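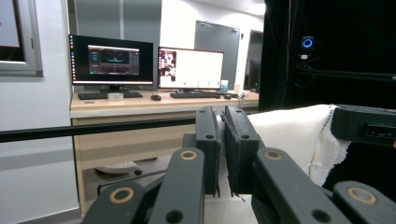

**White towels going stiff - what are you all doing?**

**groltance_6**
I have 10 white bath towels, all the same set, and after a year they feel like cardboard. Hard water here. I wash warm with regular detergent and a capful of softener, then dry on high. Is there a fix or do I replace them?

**motaung413**
Drop the softener. It coats the loops and the towel stops soaking anything up. Run them once hot with a cup of white vinegar and no detergent, then once more with nothing.

**Wivska**
I'd skip the vinegar. It's hard on the rubber seals in some machines, and my repair guy blamed it for a leak. Use half the detergent you use now and add an extra rinse. Most stiff towels are full of old soap.

**motaung413**
Six years of vinegar once a month, same washer, no leak. But I agree on the detergent.

**iulian_l**
How full is the drum? I used to put in everything I had and they came out flat every time. Now I do four bath towels per load. I shake each one hard before it goes in the dryer, medium heat, and take them out as soon as they're dry.

**groltance_6**
All 10 at once, so that's probably part of it. One more question. A few have colored stitching along the edge and I've been washing those with the plain ones. Is hot water going to make the thread bleed?

**Wivska**
Do one by itself first and check the water. If it's clear, go ahead. No chlorine bleach on those.

**iulian_l**
Mine have blue thread and I've never had a problem in hot. It does pucker a bit on high heat in the dryer - I pull the edge straight while it's warm and fold in thirds.

Iulian Lazăr

**motaung413**
Thirds won't fit my shelf. I roll them.

**groltance_6**
Did two loads of five this afternoon, hot, no softener, half the detergent, extra rinse. Better, still a little rough at the hems. I'll try the vinegar on one load and leave the other alone, then compare in July.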